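The sourdough shelf is full again

If you've walked past the back counter at Wysocka Hall lately you'll have noticed the jars. They're back, they're bubbling, and the September bread swap was the best one we've had since we moved out of the old room on Plolberg Street. I came home with five different loaves and ate toast for dinner twice. No regrets!

For anyone new to this, the swap works like so. You bake something at home (bread, rolls, crackers, anything with flour and a bit of patience in it), you bring it along, and you leave with what other people baked. Money stays out of it. If you haven't baked, come anyway, because there are always too many rolls and we would much sooner see them eaten than frozen.

The big excitement this time was rye. Last year you could hardly give a rye loaf away, and now half the table is dark and dense and smells of caraway. A lot of that comes down to the whole rye we've been getting from Skemia, a small mill that grinds to order and delivers in paper sacks. It's thirsty flour. If you're used to white bread dough, you'll look at the bowl and think you've made mortar, and you more or less have. Leave it. Don't knead it, don't add more white flour to make it behave, just wet your hands, scrape it into a greased tin and walk away until the top starts to show little pinholes. Then bake it longer than seems sensible and (this is the hard bit) don't cut it until the next day. I cut mine at 9 p.m. the same evening and the knife came out looking like it had been through glue. The half I saved was wonderful by breakfast.

There was also a very good potato loaf, soft as anything, made with leftover mash and the water the potatoes were boiled in. I asked for the recipe and got "some mash, enough flour," so I've been testing it at home. My current version uses 200 grams of cold mash to a normal single loaf, and I hold back a good splash of the water until I can feel what the dough is doing. Mash varies such a lot. If yours had butter and milk in it, skip any extra fat. It browns fast, too, so put a sheet of foil over the top for the last part of the bake.

A few words on starters. We have more of them to give away than we've ever had, and they all go back to the same mother jar, the one we call Odiment. (The name was on the lid when we got it. It stuck.) Odiment is happy at the moment on half rye and half white, fed once a day if she's out on the counter and once a week if she's in the fridge. If you take some home and it goes flat and smells like nail polish remover, it's hungry, so pour most of it off, feed it twice in one day and keep it somewhere warm. Mine lived behind the toaster all last winter and did beautifully. Pink or orange streaks are another matter. Throw that one out, wash the jar well and come get a fresh scoop from us.

Please bring your own jar with a lid that isn't screwed down tight. Starter climbs. One of mine climbed in the car.

We're also thinking about the oven. The hall kitchen has the one that runs hot at the back, and after a whole afternoon of turning trays around I can tell you that it's set to 200 and doing something else entirely. An oven thermometer is on the way. Until then, if you bake on site, put your loaf toward the front and check it early.

Next time the theme is flatbreads, which I'm thrilled about because they're quick and forgiving and you can make them in a frying pan. Think pita, naan, tortillas, oatcakes, whatever your family makes. Toppings and dips are welcome as well, as long as there's a label with the ingredients on it. Doors open at 2 p.m. and the table usually gets picked over by 3, so the early birds really do get the good stuff. Bring a bag, bring a clean dish towel to wrap things in, and bring your failures too, please! Some of our best talks have been over a loaf with a cave in the middle.
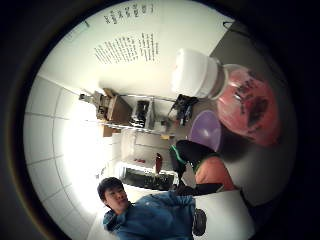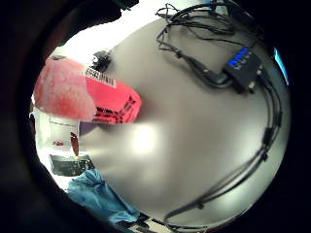 After the last issue went out, Maribel wrote in to say that her rye stopped coming out gummy once she began soaking a slice or two of stale bread overnight and mashing it into the dough, and she wants to know if anyone has tried the same thing with oatcakes.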